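Search this site
Search
Reading time: 3 min

3.2 Sorting and weighing the Kurcombe coins

The Kurcombe group holds 2627 copper and silver coins, nearly all of them small change. They reached the Clanura collection in two lots, and the paper tickets that came with the first lot were lost before any list was made. We therefore treated the whole group as one body of material and recorded each coin again from the start.

Sorting was done by metal first, then by type, and last by die where the surface allowed it. Worn pieces that could be given to a type but not to a die were kept in the study, since they still tell us how long a coin stayed in use. Pieces that could not be given to a type were weighed and set aside. Virgil Enache made the first sorting. Danilo Galang repeated it without sight of the earlier notes, and the two sets of results were compared at the end. Where they did not agree, the coin was entered under the broader class.

Weights were taken to the nearest hundredth of a gram. The scale was checked against a test weight after every 50 coins, and any run that failed the check was weighed again in full. No coin was cleaned for this study. A few had been cleaned in the past — the bright fields and softened lettering make this plain — and these were marked in the list so that their weights could be left out of the averages.

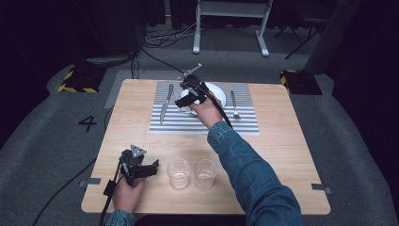
Die links were sought only among the silver. The copper is too worn for the method to be safe, and earlier claims of links in the copper of the Skikeck find have not held up well. For the silver, each obverse was compared with every other obverse of the same type, and the same was then done for the reverses. A link was accepted when at least three small features matched, such as a crack in the die, a filled letter, or a slip in the border of dots. Two matching features were recorded as a possible link and are not used in the totals.

The silver of the second type gave the clearest results. A crack runs from the rim into the first letter of the legend, and it grows longer from coin to coin. This allowed 350 pieces to be placed in a rough order of striking. The weights fall slightly along that order, but the change is small and may owe something to wear. We do not take it as proof that the standard was lowered.

Double striking is present but rare. In most cases the second blow fell very close to the first and shows only as a faint doubling of the letters. Such pieces were counted with the normal coins. They were made in the ordinary course of work and seem to have passed at full value.

Figure 4. Table and close view, Clanura. 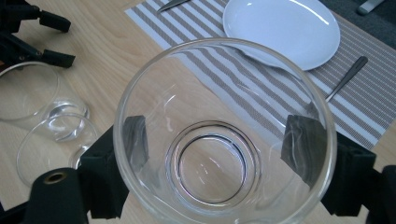

3.3 Limits of the method

The results depend on the survival of the group as a whole. Ciobanu's handlist gives a total of 1000 silver coins for the first lot, and our own count cannot confirm or reject that number now that the lots are mixed. If silver was removed before the group reached Clanura, the share of copper given in Section 4 will be too high.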